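Home Notebook Grippers Cameras Parts list Search

Gripper comparison, CPU handling, bench 2
September, afternoon session
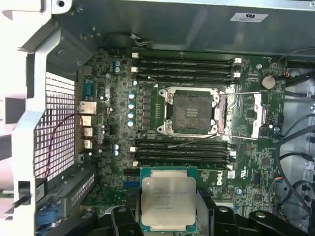
Wrist camera, Vellen fingers, processor held level short of the open socket.

Target is the Dell workstation board, left in its case. Load plate open, both levers released, DIMM slots empty. I kept it in the case on purpose - the bare-board runs in the last entry told us little about finger clearance.

Two finger sets on the same Tandar arm: Olard (narrow, soft pads) and Vellen (black, chunky, rounded edges). Same approach path, same controller gains, dummy insertions only. The arm stops above the socket and backs off. No contact with the pins in any run.

Olard: 66 cycles. Grip is gentle, but the chip pitches forward when the wrist decelerates. Lowering the acceleration limit helped a little and made the cycle too slow to be useful.

Vellen: 131 cycles, two stopped by the force limit during pickup from the tray. Holds the chip flatter. The right finger assembly is wide and will need checking against the DIMM latches before we allow a full descent.

Camera: exposure fixed at 780 after auto kept hunting. The heat spreader is bright and the light through the rear grille is worse. Socket frame detection is stable at this setting. The print on the chip is too small to read from here, so orientation can't come from the text. Try the corner mark with the Amegashie lens.

Shabani Mohamedi wants the force log at the higher sample rate before we pick a finger set. Agreed. Config is saved under vellen_b, old offsets still in there - do not run it on the other arm.

To do: shim the left pad, re-zero the wrist sensor, cover the grille.

Back to top | Contact the lab | Notebook index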